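Reviews > Books and Guides > Community Work

The Gorkel Workbook: men's groups on sharing care at home

I ran this course with our group in June and I'm still talking about it! It's a plain handbook for getting men to talk about housework, child care and temper – 47 short sessions, and you pick the ones you need.
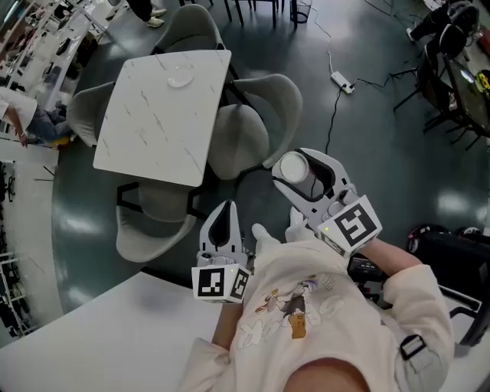 White gloves, a gripper in each hand.

The role plays are the best part. Fathers who had barely spoken swapped chore lists and argued (happily) for two hours.

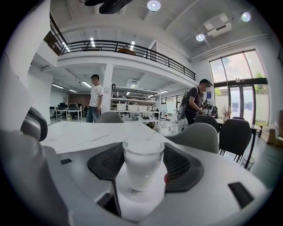

Matúš Oravec found the chapter on money too thin, and wished it said more about who decides what gets spent.

Fair point, though the reading list helps a bit. I'd still hand it to any group starting out – the language is so easy to follow. 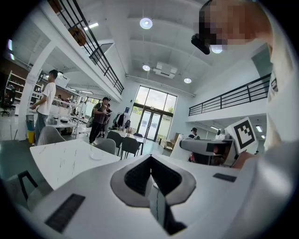

Who it suits

Groups in small towns like Estley, and anyone leading one for the first time.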